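Wednesday, May 11, 2022

Tape transfers, second box. Got through more of it than I expected and I'm still buzzing.

First up was the Lelleck demo reel, the one that squealed so badly in March. I gave it a long low bake and let it rest overnight, and today it played end to end without a single squeak! The low end on the second song is enormous. I had only ever heard it off a cassette copy, where the kick drum sounds like someone tapping a shoebox, so hearing the room around it was a real thrill. Gain on the input came down 2 dB after the first pass, the chorus was touching red.

Azimuth was off again when I put the Iten tape on. I set it by ear on the hi-hat, then checked with the tone at the head of the reel. Very close, tiny nudge clockwise. Note for whoever is on the machine next: the left screw is the stiff one, so go easy.

The Iten session has 1135 seconds of music on side A, then a long gap, then a verse I've never seen on any track list. Just voice and a drum machine, no hook, and he's laughing by the last line. I played it four times. Margarida Frade came in halfway through the third and stood there with her coat on until it finished. She thinks it's an early go at the closing track, same rhyme on "harbor" and "barber". I think she's right — the tempo is slower but the phrasing matches.
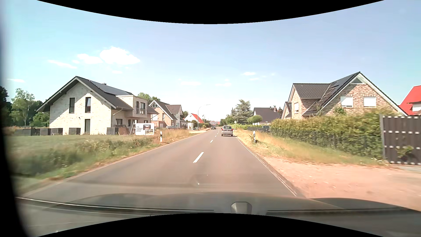
Two-lane road, silver hatchback in the right lane.

After lunch, the dub plates. Proltex sleeve is torn but the disc inside is beautiful. Cleaned it twice, tracked it a little heavier than usual, and the hiss sits well under the bass. There's one loud click near the run-out that I fixed by hand. Left everything else alone, I really don't want the software chewing on those snare echoes.

Tried a high-pass on the Frade mixes, first at 325 Hz by mistake (very thin, very funny), then down where it should be. Raw files are untouched, filtered ones have an F on the end.

Reel 162 is still in the oven. Don't open the door before morning please.

To do:
Splice on the Iten leader is lifting, redo with fresh tape
Order more empty spools
Ask Margarida for the 2000 lyric book, want to look for that verse
Lelleck side B, same settings as side A to start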